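Good practice rules for hand-held gripper work – spring progress report

Prepared for the Wimmont fund by the Erkcombe project team

Hi all, it's been a busy stretch since my last update, so grab a coffee. The short version is that the rulebook has gone from a pile of sticky notes to a draft people can use, and both sites (Besent and Ding) are now recording under it. We're on schedule for everything except the chapter on cleaning, which I'll get to.

The draft has 12 rules at the moment. We started with 11 and I was very proud of how tight that was, and then Ding pointed out that we had no rule at all about who decides when a take should be thrown away. Fair point! So now the person holding the grippers makes that call, right then, and writes one line saying why. Nobody upstairs gets to overrule it later from a spreadsheet. I expected some pushback from the data side and got hardly any.

The section I've spent the most time on is table setup. Our old habit was a bare white top and one object in the middle, and the recordings were tidy and not much use to anyone. The new rule asks for a surface and a container that you'd find in a normal home, with shiny and patterned things allowed. Food counts as an object, with the same handling limits as anything else – close the fingers only as far as you need to hold it, and if the skin splits, the piece is retired and the take gets flagged.
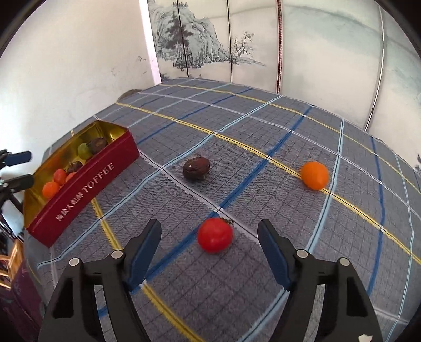

Tabletop work with two grippers: a red tomato between the finger pads, more produce in and around the toffee tin.

Two-handed work has its own page now. The rule I like best is the dullest one: if one gripper is over the container, the other waits until it's clear. Besent wanted to write that as a minimum distance. We tried it, and people ended up watching the distance and forgetting the task, so it's back to plain words. I'd still like a number in there someday, but I don't have one I trust.

On volume, we've logged 900 takes under the draft across the 2 sites. I haven't finished comparing the discard notes, so please don't read anything into that figure yet. What I can say is that the notes are much easier to follow than the old codes, even when the handwriting isn't.

Now, cleaning. The finger pads need a wipe between food and non-food objects, everybody agrees on that, and then the agreement stops. Ding wants it after every session, Besent wants it after every object. I've left both versions in the draft with a blank next to them and will settle it by the end of May – it does push that chapter back, sorry.

Money is fine. We underspent on travel and I'd like to move what's left into printing, so each station can have a laminated copy of the rules on the wall. Could you let me know by Friday if that needs a form?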